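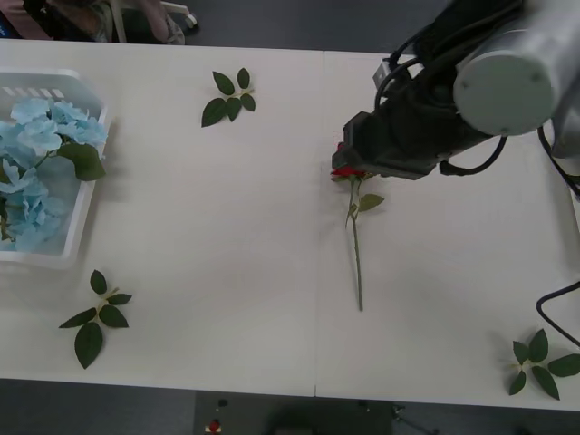

How many demonstrations should I record before training?
Plan on 81 good ones for a simple pick and place with Woment Guide. Flower work usually takes more, and 138 is a comfortable number for a first try.

4.2 Guiding the arm by remote control

Take your time with this part, and pour yourself a coffee if you like (kept well away from the table!).

1. Open the Shim panel and press Link. Wait for the light to stay green.

2. Set Grip Force to 6. The scale runs up to 255, but artificial petals and leaves mark easily, and a gentle squeeze holds a stem just fine.

3. Move the hand controller slowly and check the wrist view as you go. Leaves and thin stems should look sharp enough that you can tell one from the other.
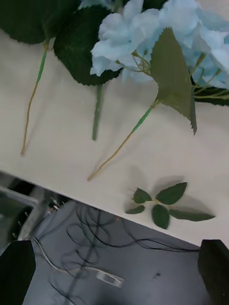
4. Press Record, carry out the whole task at an easy pace, and press Stop.

Caution: Keep hands off the table while the Link light is green.

4.3 Resetting between takes

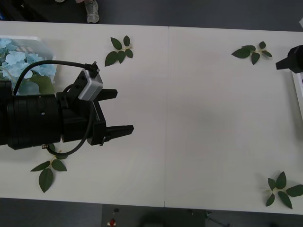
Good training data comes from starting each take cleanly, and our trainer Yoon-hee Seo likes to say that the reset deserves as much care as the take itself. Open the gripper fully and bring it to a standstill before you press Record again. Leave the middle of the table clear, with the leaf sprigs out toward the corners and the blue hydrangeas in their box at the upper left, and then shift things a little from one take to the next.

Note: Takes are saved to your Hostbridge folder when you press Stop.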